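What the Electric Bill Taught Me This Winter

March 20, 2019

I finally sat down with a year of electric bills last weekend. 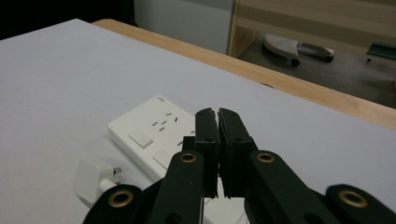 We moved into the place on Gallmont in September, and for the first few months I paid whatever the bill said without opening the second page. The second page is where the usage is. In the coldest month we used 1,558 kilowatt-hours. The month before that was 1,009, and I had assumed the two would be close.

Most of the difference was heat. The house has baseboard units in the back bedrooms, and I had left them on low all day with the doors open. I now keep those doors closed and turn the units on an hour before bed. It's a dull fix, but the next bill came down.

The water heater was the other thing. It was set higher than we needed, so I turned it down a little and waited to see if anyone in the house complained. No complaints so far.

I also called Ruiz-Ortega, the company that did the wiring before we bought the house, to ask about the old panel. They were polite and said it was fine for what we have. If we ever add a heat pump, it will need to be replaced – they quoted $3,017 for that, and I wrote it on the folder and put the folder away.

Small stuff adds up too, but less than I expected. I spent an evening unplugging chargers and the old stereo, and I doubt it saved us more than $6 all winter. I still turn the stereo off at the wall out of habit.

Next on the list is the attic hatch, where you can feel the draft if you stand under it in socks. I'll get to that before the fall.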